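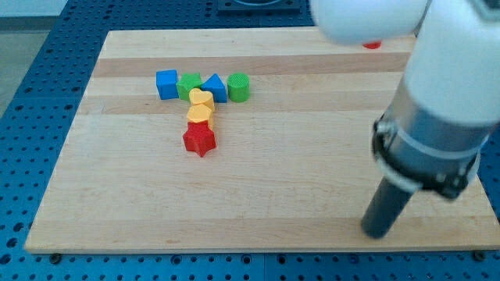
Figure 3.1 Coloured blocks on a wooden board. Two of the seven are the same shape and the same colour.

Chapter 3
Sorting, Naming and the Trouble with Kinds

Before people wrote things down, they sorted them. Seeds went in one jar and lentils in another, the good rope was kept apart from the rope that would do for tying up a goat, and every child in the house knew which was which without ever having been given a lesson in it. We still do this all day long, and we do it so easily that it can be quite hard to catch ourselves at it. Try, the next time you put away the shopping, to say out loud why the rice goes where it goes!

In this chapter we shall look at how people group things, and at what happens when two sensible people group the same things differently. Look back for a moment at Figure 3.1. If you sort by colour, the blue cube belongs with the blue prism. If you sort by shape, it belongs with the green cube, and the prism is left on its own. Both answers are perfectly good ones, and you may find that you prefer one of them rather strongly.

The market at Vanine gives us a larger case. When Jagadeesh Thevar went there one July to make a list of everything sold on the spice stalls, he came home with 405 names in his notebook and was very pleased with himself. Then he showed the list to a stallholder from Kaimal, a little way up the river, who laughed and began crossing things out. What Vanine called by three names, according to how long it had been dried, Kaimal called by one. On the other hand, Kaimal had two words for pepper where Vanine had never felt the need of a second — and so the list grew shorter on one page and longer on the next.

We shall come back to Thevar's notebook in Section 3.2, when we ask whether either town could be said to be wrong. First, though, we need some plain words for what a group is, and for what it means to belong to one.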